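Tolano test kitchen moves dry seasonings to open rack

3/2/24

The test kitchen at Tolano has changed how it stores dry seasonings at the prep table. Salt, sugar and ground spices used to sit in paper bags in a drawer. They now go in clear glass jars on a black metal rack. The change was drawn up by Dehua Xu, who runs the kitchen's dry stores, and covers the main prep table first.
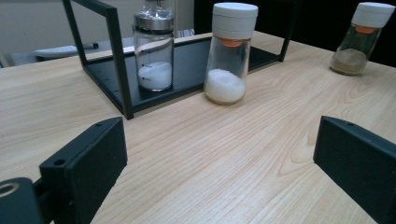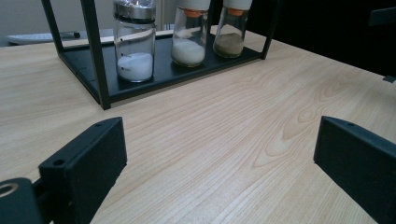
Black rack and glass jars on the prep table.

Jars and closures

Two kinds of closure are in use. Jars with a white cap and an orange ring at the neck are for powders that cake in damp air. Jars with a metal top are for seasonings that are used up within a shift or two. The glass is clear on all of them, so the fill level can be read without opening the jar.

Each capped jar is filled to no more than 300 grams. The refill point is 200 grams for salt and sugar. Ground spices are bought in smaller lots and are topped up on request. Jars are washed, dried upside down overnight and refilled the next morning. Old powder is not mixed with new.

Results so far

Jérémie Boyer logged stock checks for 14 days before the change and the same period after it. The average check dropped from 138 seconds to less than half of that. Most of the time saved came from not having to unroll and weigh bags. Spills on the table were not logged.

One problem was noted. Salt and fine sugar look alike through the glass, and two batches of brine had to be thrown out in the first week. Solomiia Melnychuk has asked for labels on the caps as well as on the base of each jar. The label stock is on order from Uton.

Next steps

A second rack is planned for the baking table in December. Its base tray will have to fit a shelf that is narrower than the prep table, and Taras Savchuk is checking the measurements. Whole spices will stay in the drawer for now.

Contact: Tolano Kitchen Office | Copyright Tolano, all rights reserved | Back to top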